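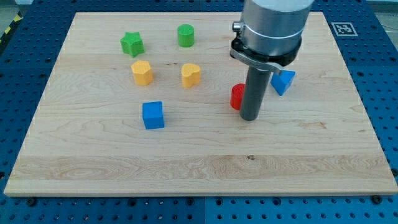 Looking after choral scores and folders

Printed vocal scores fail at the spine first, then at the corners of the pages most often turned. The notes below cover routine care and small repairs that can be done at a kitchen table. They apply to modern paperback scores. Anything old, valuable or on hire should go back to its owner unrepaired.

Opening a new score

A glued spine cracks if the book is forced open in the middle. Stand the score on its spine, let both covers fall flat, then press down a few pages from the front and a few from the back, alternating until you reach the centre. Large works such as a full Passion take longer. Do this at room temperature, as cold glue is brittle.

Marking up

Use a 2B pencil. Harder grades leave a groove that stays after the mark has been rubbed out. Ink, highlighter and adhesive notes should be kept off the page altogether; the gum on sticky notes picks up dirt and lifts the surface of cheaper paper. Breath marks go above the stave, cut-offs at the exact beat.

To clean a marked score, use a soft white vinyl eraser and work from the spine outwards, holding the page down with the other hand. Brush the crumbs out before closing the book – a dry pastry brush will do.

Torn pages

Ordinary clear tape yellows and shrinks. Use archival repair tape, or thin Japanese tissue with wheat starch paste.

1. Lay a sheet of baking parchment under the tear.
2. Line up the torn edges, checking that the staves meet.
3. Brush a thin coat of paste on the tissue and lay it over the tear.
4. Cover with a second sheet of parchment and put a heavy book on top.
5. Leave for 2 hours, then peel the parchment away slowly.

Loose pages in a glued spine

Run a thin line of PVA along the inner edge of the loose page with a cocktail stick, slide the page in until it sits level with the others, and close the score under a weight overnight. Wipe off any excess before it sets. If a whole section has come away, a comb binding from a print shop is the better repair.

Folders

Choose a black folder with cords or elastic stays. Ring folders are heavier, and the rings click. For single sheets, 90 gsm paper is stiff enough to turn quietly. Replace cords when they begin to fray, normally at the knot.

Storage

Keep scores upright on a shelf at 18 degrees or thereabouts, away from radiators and outside walls. Oversized editions are best laid flat. If a score has got damp, stand it open with the pages fanned and do not use a hairdryer, which cockles the paper.

Notes by Katalin Gál, revised in September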